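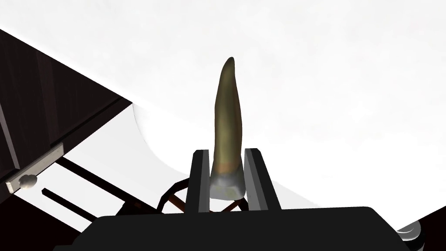 Squeeze later than you think you should, Mi-kyung Geum told me, and then squeeze later than that. She was eating a pear over my shoulder at the time, and some of the pear was getting on my sleeve.

I had the left controller in a grip you could have hung a coat on. On my monitor the tooth stood root up between the two black fingers, taller than either of them, and I was sweating over it like a man defusing something.

"It's a tooth," I said. "You grab it. What's there to learn?"

"For you or for the robot?"

Terngate paid by the demonstration. You strapped in at your desk, you moved your hands, the arms on the screen moved theirs, and if you did the job cleanly a green bar came up and your hands went off to be studied by a program called Hyun. Hyun would watch people pick up a tooth until it could pick up a tooth. I had been a piano teacher for most of my life, so I was used to showing something over and over to a student who gave no sign of life.

I closed the fingers. The bar came up red.

"Hesitation," said Mi-kyung, reading it off. "You wobbled. Now it would learn to wobble."

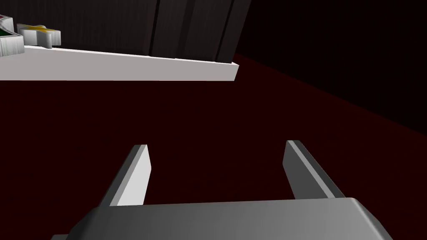

I opened up, backed out, and started over. That was most of the work, backing out and starting over. By November the target for my desk was 241 clean runs, and I had 164, a figure that Malathi Sastry wrote on a sticky note each morning and put on my monitor where the clock used to be.

Malathi ran the floor. She had a theory that the robot picked up your mood along with your wrists. After I'd had a long phone call with my brother she made me go walk around the parking lot before she'd let me touch the controllers. I told her that was superstition. Then she played me the trained arm going for a bottle cap, and right before it closed its fingers it stopped, drew back an inch, and gave a tiny dip to the left.

"Who does that?" she said.

I do that. I do it with keys and light switches. My wife used to do an impression of it at parties.

"Can you get it out of there?"

"We could," Malathi said, "with a lot more runs from somebody normal."

So they moved me to doors, on the grounds that it's hard to be dainty with a door. 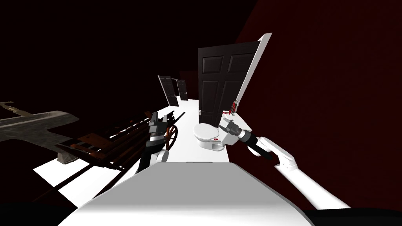

I didn't care for the layout. Whoever built the rooms had put a toilet in front of an open door, with a wooden cart lying off to the left, and you had two arms to mind and only the one brain. Up to 5 bumps were forgiven per run. I used mine early. On my first try I went wide to miss the toilet, which I missed beautifully, and spent my whole allowance on the cart.

"You're apologizing to it," said Mi-kyung.

"I'm not."

"Your lips are moving."

I stayed late. At 11 the building lights went off by themselves and I kept going by the glow of the monitor, right arm forward, left arm tucked, no dip, no drawing back. The bar came up green. I did it again, and it came up green again, and I said "good boy" out loud in the dark to nothing in particular.

Malathi had the playback on when I came in the next morning. The arm slid past the toilet, took hold of the handle, and pushed the door shut. Then it came back and pulled on the handle twice, to make sure.

She looked at me over her coffee.

"It could have been left open," I said, and went to get my sticky note.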